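3.2 Lids, pans and where the butter ends up

Of the 316 kitchens in the Tanui survey, 208 kept at least one glass lid apart from its pan. Storage was not the question here - we wanted what goes in the pan while the lid is off. Butter still in its wrapper was commoner than expected, noted in 78 homes (see also the Flidau pilot, November).
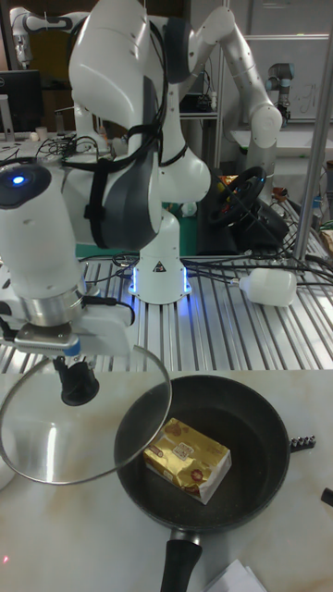
Why leave butter in the wrapper at all? Mostly to keep fingers clean, and the paper or foil is handy for greasing the pan afterwards.

Fit next. Glass lids often get shared between pans, so rim size matters more than handle or colour. Respondents rarely measured, just tried it on. Almost 90 said a loose lid was fine for melting butter, less so for rice. Stasia coding used thoughout, Grollureck categories only where the two agree. 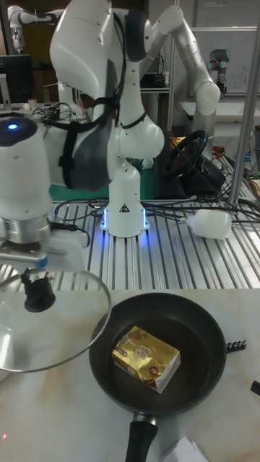

Figure 4. Clear lid with thin metal rim, black frying pan, butter block in gold foil.

Pan size not recorded for the pilot homes. Left out of Table 2.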